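3. Data Collection

3.1 Simulated environment

All demonstrations used in this study were gathered in simulation. The environment, which we call Villow, consists of a set of furnished interiors in which a two-armed robot is operated remotely by a person wearing a headset and holding a controller in each hand. The interiors were built for this work and share a common stock of furniture, small household objects, and wall and floor finishes. Finishes and lighting are drawn at random when an episode is loaded, within limits chosen so that the operator can still work comfortably. Objects are placed by hand in a first layout and then shifted by a small random amount.

The learning system receives images from three viewpoints. One is placed high on the robot and looks down over its upper body and arms. The other two travel with the left and right wrists. Together with the images we store joint positions, the opening of each gripper, and the commands issued by the operator. Depth and object poses are available from the simulator but are withheld from the learning system, so that the policies trained on Villow do not depend on information that a physical robot would lack.

The wrist views deserve particular comment. They give the closest record of contact between finger and object, and for that reason earlier work has often treated them as the main source of information for grasping. In an episode that covers a whole room, however, a wrist view may contain no task object for long periods. Figure 1 reproduces three recorded images. In the first, Figure 1(a), the fingers are open and only the floor and the two walls of a corner lie ahead of them.
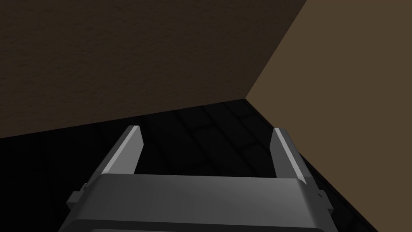

3.2 Operators and procedure

Demonstrations were provided by nine operators at two sites, Dritcombe and Villalba. Each operator completed a practice period before any data were kept. During practice the operators were free to repeat a task as often as they wished, and they were encouraged to drop objects, bump into furniture, and recover from poor starting positions. We found that operators who had spent time on recovery moved more calmly once recording began, and their episodes contained fewer abrupt corrections.

A recording session lasted no more than 20 minutes and was followed by a rest. At the start of each episode the operator was given a short written instruction, such as a request to move one object to another part of the room. The instruction did not say which arm to use or in what order to act. This was a deliberate choice. Fixed scripts produce tidy data, but they also remove the variation that a policy must be able to handle when its own actions lead it somewhere unexpected.

Sessions at the two sites followed the same written protocol, the final version of which is dated 1/5/23. Earlier trial recordings, made under a looser set of rules, are not part of the released set and were not used for any result reported in this paper.

3.3 Segmentation and labeling

Each episode was divided into phases after recording. Labeling was carried out in Akeo, an in-house tool that displays the three views side by side and lets the annotator step through them at any speed. We used four phase labels: search, approach, contact, and transport. An annotator marked the first image of each phase, and a second annotator checked the marks without seeing the name of the operator. Disagreements were settled by discussion between the two.

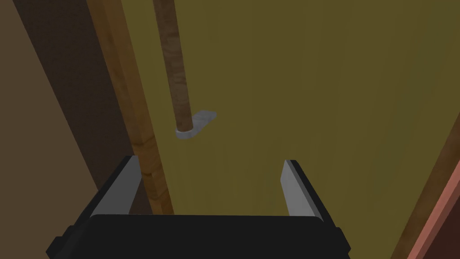
The boundary between search and approach proved to be the hardest to place. Operators often turned a wrist toward an object well before they had decided to grasp it, and a label based on direction alone would have begun the approach phase too early. We therefore asked annotators to use all three views and the motion of the arm over the following second. In a single wrist image such as Figure 1(b), a wooden rod on its grey base plate stands ahead of the open fingers, yet the image by itself does not establish which phase it belongs to. Cases of this kind were marked as uncertain on the first pass and were returned to at the end of the labeling period, when annotators had seen more of each operator's habits.

Contact was defined more strictly. The phase begins with the first image in which the simulator reports a touch between a finger and the task object, and it ends when the object leaves its support or when the operator gives up the attempt. Failed attempts were kept. They were given the same labels as successful ones, with an added mark at the episode level, and their use in training is discussed in Section 5.

3.4 Two-handed handling

A portion of the tasks involved objects too wide to be held securely in one gripper. For these the operator had to coordinate both arms, and the written instruction again left the method open. Operators differed widely in how they solved the problem. Several preferred to slide an object to the edge of its support before lifting — others lifted directly and adjusted the grip in the air. 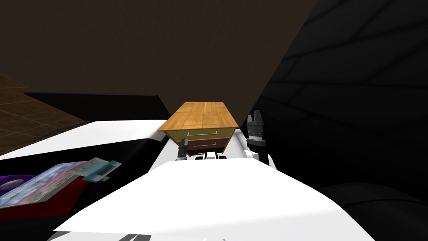 Two-handed episodes place a heavier demand on the upper view than single-arm episodes do. The wrist views may be filled almost entirely by one face of the object, leaving the learning system with little sense of how the object is turned or how it sits in relation to the body. The upper view supplies this missing information. In Figure 1(c) it shows the small two-drawer cabinet held up between the grippers with its top tilted toward the viewpoint, so that the broad upper face and both drawer fronts can be seen together. We kept the upper view at full size for all two-handed episodes for this reason, while the wrist views were reduced before training.

Figure 1. Recorded images from the Villow environment. (a) Wrist view facing a corner of a room. (b) Wrist view with a wooden rod ahead of the gripper. (c) Upper view during two-handed handling of a cabinet.

3.5 Filtering

Episodes were removed if any of the three image streams was incomplete, if the operator reported a fault in the equipment, or if the simulator produced a physically impossible result, such as an object passing through a wall. Around 13 percent of recorded episodes were removed on these grounds. No episode was removed for being slow. Long pauses, in which neither arm moved, were shortened to a fixed length and marked, and the original timing was kept in a separate file so that later users may restore it.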